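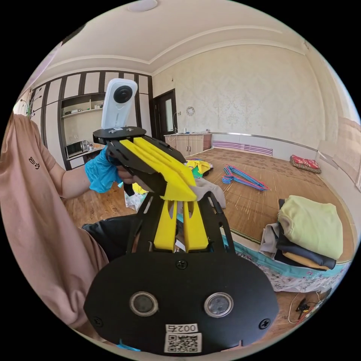

Written rules for two-gripper recording in lived-in rooms: what should they cover?

Volodymyr Hnatiuk

I am rewriting the working rules for hand-held gripper recording in private homes, mainly laundry tasks: picking up, folding, sorting, hangers. The present document was written for a bench in a workshop and most of it does not transfer. It assumes fixed lighting, a clear floor and one operator. In a home the unit label is upside down from where the operator looks at it, there is a black cable with an orange connector trailing across the floor by the bed, and the garments share the mat with a bundle of plastic hangers. None of these is mentioned anywhere in our rules, so two people will treat them in two different ways and both can claim to be compliant.

The last round had 352 recordings. In review, 102 were put on hold, and the reasons given were a mixture: unit identity unclear, left and right swapped in the log, loose object under the garment, operator's clothing covering part of the view. The reviewers had no agreed threshold for any of these. I do not want to discard usable material, and I do not want to pass material that another reviewer would discard.

Specific points where I would like to hear what others do:

Label orientation. Should the label read correctly for the operator, or for somebody facing the operator? Does it matter if the QR code is scanned anyway?

Gloves. We require disposable gloves on the handles. Is one colour enough, and does anyone write down the colour?

Floor. Is there a sensible minimum clear distance for cables when the operator is working low down?

Loose items. Do hangers count as part of the task or as clutter if they are on the same mat as the clothes?

The recordings are indexed in Wurkeo, which accepts free text for all of the above and therefore enforces none of it. I have to send a draft round in May.

Search this site Enter keywords Go

Beverley Cropper

We went through the same exercise at Sternau and ended up with a document of 11 clauses, two pages. The previous one ran to many more and was not read. I will go through your points in your order.

Label orientation. Pick one and write it down. Ours reads correctly for a person facing the operator, which makes it inverted in the gripper's own view. It was chosen so that a second person can check the pair before the start without turning the units over. The inverted text is a nuisance for a reviewer for the first ten minutes and then stops being one. What matters more is that every unit in the building is the same. If half are one way up and half the other, a short number can be misread, and 6 and 9 are the usual victims. We do not rely on the QR code alone. A scan confirms which unit was scanned, and says nothing on which hand picked it up afterwards.

For the hand, put a side mark on the label itself in one character and keep it in the same place on every unit. The log entry must be made from the label, read aloud, after the operator has both units in hand. Entries made from the case or the charging shelf are the source of most swaps. We had 147 log lines to correct by hand before that clause went in, and very few since.

Gloves. Yes, record the colour, and use one colour per session. The reason is plain enough in review: a change of glove partway through looks like a change of operator. Size should be recorded too. A loose fingertip catches on a trigger. Gloves are changed between households without exception and whenever one is torn.

Floor. We do not use a distance. A distance invites measuring and then arguing. The wording is: no cable may lie where the operator stands, kneels or steps back, and a cable that cannot be unplugged is routed along the wall or taped. If the householder does not want tape on the floor, the position of the task is moved. The check is done at the operator's working height, because a cable that is obvious when standing is easily missed from a kneeling position.

Loose items. Decide before the start and name them in the task sheet. Hangers are either task objects or they are outside the working area. "Near the clothes but not used" should not be an available category. A hanger hook under a shirt changes how the shirt lifts, and the reviewer cannot tell if that was intended.
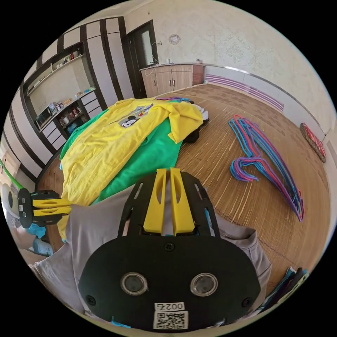
Yellow T-shirt and green garment on the mat, hangers to the right.

A mat like this is a good case for the loose items clause. The hangers here lie close enough to the pile to be reached in the same movement. Under our wording I would accept it if the sheet says "garments and hangers" and hold it if the sheet says "garments". The purple and blue ones at the far end of the pile need the same treatment as the main bundle, since they are easy to leave out when somebody writes the sheet from memory. The folded stack in the corner would be listed as "finished" or "not in task", one word, no discussion.

Operator's clothing. You mention it in the hold reasons and then do not ask about it, so I will add it. The grey fabric takes up much of the lower part of the view here. We do not reject for that. The clause says that fingers, and the garment being handled, must be visible at first contact, and that clothing may cover anything else. What we do ask is that the operator's clothing differs clearly in colour from the task garments. A grey top over a grey sheet is a hold. A grey top over yellow and green is a pass.

Two clauses you have not asked about and will want. First, printed graphics on garments: state whether they are allowed, because some clients want plain fabric only. Second, personal items in the background. Shelves, worktops and cabinet tops in the room should be looked over with the householder before the start, and anything with a name or address on it put away. That takes a few minutes and has to be in the time plan, otherwise it is skipped.

On thresholds for the reviewers – write the hold conditions as yes or no statements and give each a code. Ours are H1 to H7. A reviewer may not invent an eighth. If something does not fit, it goes to the Wednesday call and is either added or dropped there.

Lukumay

Agree with most of the above. Shorter notes.

Wurkeo does allow fixed lists, under project settings, but the list has to be created before the first upload. After that it stays as free text for that project and you have to start a new one. We found out the slow way. Side, glove colour and task objects as fixed lists, everything else free.

I would go the other way on label orientation. Ours reads correctly for the operator. If the person holding the unit is the one making the log entry they should be able to read it without tilting their head. Either works.

Tape: use low-tack on polished wooden floors and take it up the same day.

Volodymyr Hnatiuk

Thank you both. I will take the yes or no hold conditions and the rule on reading the label aloud as they stand. Orientation will stay as it is on our units, as relabelling all of them before May is not realistic, but the draft will now state which way up it is.

One remaining point for Beverley Cropper: does your first contact clause apply to both grippers, or only to the one that touches the garment first? With two units the second is often behind a fold when the first one closes.

Beverley Cropper

Only the first. The second is checked at its own first contact, separately, same code with a suffix for the side. If the task is done with both closing together, both must be visible and the sheet has to say "together".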